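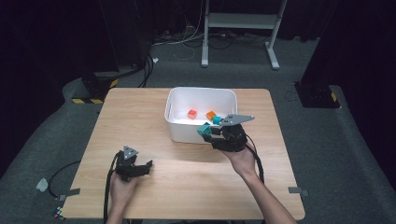
Kastriot Dervishi wrote to me that I was being unfair to decluttering, that I had clearly never given it a proper try, and that a person who owns 14 mugs shouldn't be handing out opinions on the subject. Fine. I own 14 mugs. I also spent most of May following the Ludider plan, which he swears by, so I think I've earned a second post.

The plan goes like this. You pick five things a day, every day, and they leave the house. You don't think too hard. The book says your first feeling about an object is the true one, and I'd like to know who tested that. My first feeling about the tax folder was that I hated it. It stayed.

The first week was easy, I'll admit. Dried-up pens, a phone charger for a phone I gave away, two belts. I felt lighter for an evening or so. Then I went looking for a new spatula, having tossed the old one for being ugly, and paid for a worse one.

What bothers me most is the selling side of it. Ludider has a book, a planner, and a set of storage boxes, and the boxes cost 20 dollars each. If the point is to own less, why am I being sold boxes? Kastriot says they're optional. The planner mentions them on nearly every page, so I have my doubts.

Then there's the claim that the average home holds 200 items its owner has forgotten. I can't find where that number comes from. The planner repeats it, and a woman on the Doltska forum repeats it from the planner, and after that it's just something people know. How would you even check? If I remember it while counting, it's off the list.

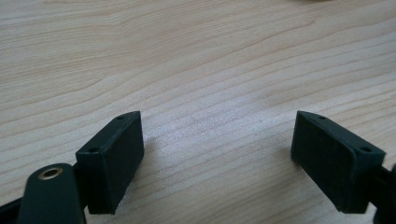
Clear surface, pale wood.

I do like a bare table. I'll give him that much — I eat slower at one and I find my keys. But I had a bare table long before I had a plan, whenever company was coming, and it took me a few minutes with a grocery bag.

The closet is another matter. I gave up on it somewhere in the third week, at the winter coats. One of them doesn't fit and I'm keeping it anyway. Kastriot has offered to come over and be firm with me. I told him he could have a mug.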